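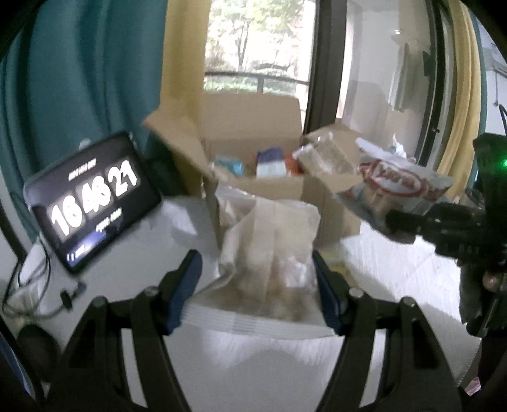 Packing table check, Sotstead room
Mon 8 September

I do this walk-round before the evening packing starts, and I write my comments as I go, so forgive the rambling.

1. Table top clear and wiped
OK. Gave it a going-over with the Elent spray anyway (I love that stuff!) and dried it off.

2. Cables off the edge
Needs work. The black ones on the left still loop over the side of the table in a tangle, right where a hip or a sleeve can catch them. I wrote this up in February too, so it's the second time. Please get a clip on them this week.

3. Loose plugs
Needs work. Small black plug lying by the corner of the tablet. Plug it in or put it in the drawer, please!

4. Tablet steady, clock readable
OK. Big digits, easy to read from across the room, and I gave it a little nudge and it stayed put. I'd like it a hand's width further in, though.

5. Open boxes
OK with a comment. Flaps folded right out is fine while you're filling, just don't rest things on them. A clear plastic container was sitting on the right-hand flap and that's how stuff ends up on the floor. I tried a Rirerwood box with 11 pounds in it and the bottom held beautifully.

6. Bags
OK. White ones folded and stacked, the way I like them. Keep the see-through plastic separate if you can, it slides off everything and it's a real slip hazard once it's on the floor.

7. Curtain
OK. The teal one hangs in heavy folds, so I checked behind it for stray boxes and found none. No heaters near it, ever.

8. Walkway to the door
OK. 31 inches at the tightest spot, measured with my own tape.

9. Extinguisher
OK. Tag is current, pin is in, Gebru sticker is peeling but you can still read it.

10. First aid kit
Low on bandages again. I've put in for a pack of 25.

Items 2 and 3 to be fixed before Friday's packing. I'll come by and look.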